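4. What people call the things in their kitchens

4.1 Private words and where they live

I went into this part of the study expecting a tidy little list of family words, the sort of thing you could fit on a tea towel. We ended up with 988 of them! They came from 417 households, and I'm still finding odd ones in the margins of the Guerra notebooks (Guerra being the valley, and the place where we had our warmest welcome by far). By a private word I mean one that a household uses every day and that the people next door wouldn't understand. A heel of bread is a "nubbin" in one house and a "captain" in the next, and both families were quite sure everyone said it their way.

What surprised me most was how many of the words were about food and plates. I'd put my money on the television remote, which does have plenty of names, but it came a poor second. Fruit did especially well. Small children mangle the names of fruit, the grown-ups find it charming, and twenty years later the whole house is still asking for "wallymellon" (Figure 4a, toy fruit on a teal plate).

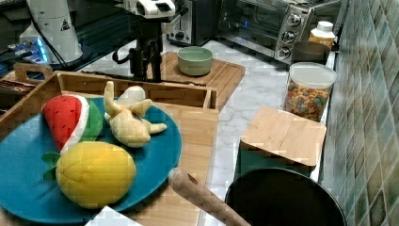 Liam Ó Ceallaigh read a draft of this section and wrote back that I was giving the children far too much credit. In his own notes from Janura, the lasting words were nearly always started by a grandparent who was being silly on purpose, and the children only carried them about. I think he's partly right, and I've gone back through our origin stories with that in mind. The trouble is that origin stories are told by whoever happens to be in the room, and grandparents are often not in the room any more. I've left the child-made group as it was, but please read it with Liam's grumble in your ear.

4.2 Words for in-between places

The second big group, and my own favourite, is made up of words for spots that have no proper name. There's the bit of worktop where the post piles up, the gap beside the cooker, the place where a plate waits between being got out and being used (Figure 4b, a small pale green plate on a bamboo board). One Tellus household called that last one "the station", and had done so through two house moves.

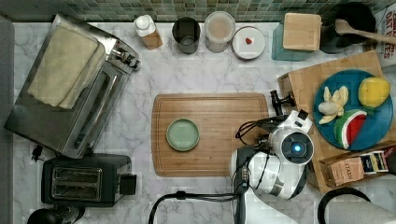 We said "on the landing" for it, and I was at secondary school before I found out a landing had anything to do with stairs, one reader of the project newsletter told us. I love this sort of reply, and we had 200 of them by the end of November, many far longer than the form allowed for. They can't be counted alongside the household visits (people who write in are people who already like words), so I've used them only to check meanings.

4.3 When two sets of words meet

Then there's the question of what happens when people move in together. We did 30 long interviews with couples, and I'd hoped to see the two lists blend. Mostly they didn't. One person's words took over the kitchen and the other's took over the bathroom or the car, and fruit went with the kitchen (Figure 4c, a watermelon slice, a yellow fruit and a peeled banana, all plush).

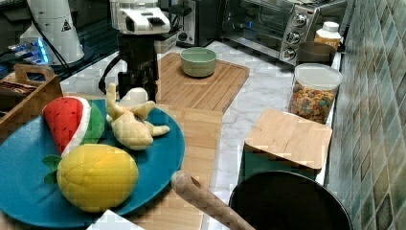 Crescencio Escobar wondered whether this was only a matter of who did the cooking. It's a fair point, and we did ask. In Jillance the match between cooking and naming was close, but in Tellus it was all over the place, with several people faithfully using a partner's word for a dish they themselves made every week. I don't have a good answer yet. We didn't ask how long each person had been doing the cooking, and I wish we had, so that question goes into the next round of visits along with the one about lunchboxes (see 5.2).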